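Compte rendu de la réunion du 12 avril - association du quartier Lalier

Bonsoir à toutes et à tous, je me colle encore au compte rendu, donc vous aurez mes notes dans l'ordre où je les ai prises, avec mes parenthèses et mes oublis. On a commencé avec un petit quart d'heure de retard, le temps de retrouver la rallonge de la cafetière (elle était dans le carton des guirlandes, évidemment !).

1. Le compte rendu de mars
Adopté sans remarque, sauf une faute dans le nom de la rue Darnell, que j'avais écrit avec un seul l. C'est corrigé.

2. Le vide-grenier
Gros morceau de la soirée. On a 23 emplacements déjà réservés et le plan de l'an dernier ne marche plus, vu que la mairie garde le côté impair de la rue Darnell pour le stationnement. J'ai proposé de tout décaler vers la place Huerta, et là, ça a discuté ferme. Les uns craignent que personne ne monte jusque-là, les autres (dont moi, je l'avoue) adorent l'idée des platanes et de l'ombre. Finalement on a voté pour la place, à une large majorité, avec la buvette en bas des marches. Le prix de l'emplacement ne bouge pas. On demande quand même aux exposants d'arriver avant sept heures, parce que l'an passé les derniers déballaient encore au milieu des acheteurs.
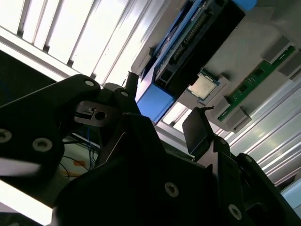 Pour les tables, on en loue une partie chez Varnlow, comme d'habitude. Le devis est de 384 euros, livraison comprise, et j'ai été mandatée pour leur demander un petit geste. Je vais essayer, sans promettre ! Celles et ceux qui ont des tréteaux dans leur garage peuvent me le signaler, ça ferait baisser la note.

3. Les comptes
La caisse est à 2 000 euros tout rond après l'encaissement des cotisations, ce qui a fait applaudir le fond de la salle. Il reste à payer l'assurance, 251 euros, à régler avant la fin du mois. Question posée : est-ce qu'on garde une réserve pour la fête d'hiver ? Réponse : oui, mais on n'a pas fixé le montant, on y reviendra.

4. Le compost
Alors là, sujet sensible. Les bacs derrière l'école débordent et l'odeur commence à se sentir depuis l'arrêt de bus. Une voisine a suggéré un deuxième passage par semaine pour brasser, un voisin préférerait un troisième bac, et moi je crois surtout qu'il faut arrêter d'y mettre des agrumes entiers. On a décidé d'afficher une consigne claire sur le couvercle et de faire un point à la rentrée. Je prépare l'affiche - si quelqu'un dessine mieux que moi (pas difficile), qu'il se manifeste. 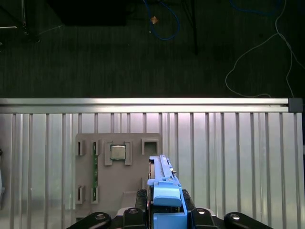 Pièce en plastique bleu clair tenue devant une plaque grise.

5. Questions diverses
- Le banc de la place Huerta est toujours cassé. Je relance la mairie par écrit.
- La boîte à livres a besoin d'un tri, on y trouve surtout des annuaires et des guides périmés.
- La chorale cherche des voix graves, répétitions le soir après le dîner, niveau sans importance.
- Demande d'un passage piéton devant la boulangerie : on lance une pétition, feuille à signer sur le comptoir.

Prochaine réunion au même endroit, même heure, la date suivra par mail. Pensez à rapporter les clés du local si vous les avez encore, il en manque un jeu.

La secrétaire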